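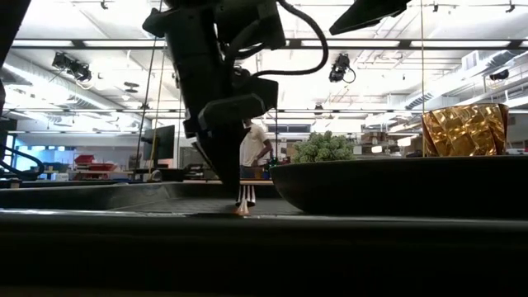
A dark, shallow bowl on the tabletop.

Soup Supper Season Is Coming Back

I know it is still August and the last thing anyone wants to think about is a hot pot of anything, but the Kalinowski Hall kitchen has to be booked early, and so I find myself writing about soup with the fan on. Our suppers start again in November, on the same evenings as last year, with doors open a little before six and bread on the tables when you walk in.

Last season we served 817 bowls, and the best night (the split pea, of course — people still stop me in the parking lot to talk about it) brought in nearly 136 of you. The money paid for the new stove and left $450 over, which we've put toward coats for the Hiseck Street school.

We could use 21 more cooks this time around. You don't need to be fancy, and you can share a night with a neighbor if a big batch sounds like too much. The sign-up sheet is on the board by the coat rack, and please write down if your soup has nuts or milk in it. Bring back any ladles you took home in the spring, too. I have two of somebody's and none of my own.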